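How to Pack Snacks for a Long Day Hike

Updated September 30, 2020

Most people pack either far too much food for a day on the trail or not nearly enough. A little planning the night before fixes both problems. The steps below are for one adult walking a full day in mild weather.

Work out how much you need

Start with your normal day of eating, then add to it. If you usually eat 2000 calories, plan on an extra 300 for each hour of steady uphill walking. Flat ground takes less. On the Henlow loop, which has two long climbs, I carry one proper lunch and enough small items to eat something every hour.

Choose food that travels well

Pick things you already like. A long climb is a bad place to find out you can't stand a new energy bar. Salted nuts, dried fruit, crackers, pretzels and hard cheese all hold up in a pack. Chocolate is fine in May but turns to soup by midsummer. Leave bananas at home unless you plan to eat them in the first mile.

Include something salty. Sweet food gets tiring after a few hours, and you lose salt when you sweat.

Lay everything out first

Put all the food on a table before any of it goes in the pack. Sort it into morning, lunch and afternoon. Check the dates on anything that has been in the cupboard since last season. Small single-serve bags are easier to manage than one big one, though they cost more and leave you with more trash to carry out.

Pack it in order

1. Put the afternoon food at the bottom of the food bag.
2. Lunch goes next, in a hard box if it can be crushed.
3. Keep the morning snacks in a hip pocket or the lid of the pack.
4. Add an empty zip bag for wrappers.
5. Set aside 100 calories or more as a spare, and don't touch it unless you are running late.
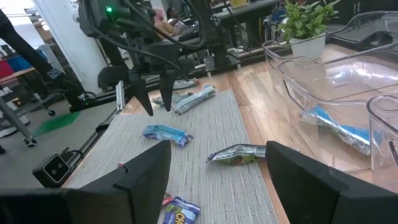
Can I pack the food the night before?
Dry snacks can go in the pack the evening before. Keep cheese, meat and sandwiches in the fridge and add them in the morning with a small ice pack.

When you get home

Empty the pack the same day. Shake out the crumbs, wipe the inside with a damp cloth and leave it open to dry. Unopened snacks can go back in the cupboard. Write down what you didn't eat and take less of it next time.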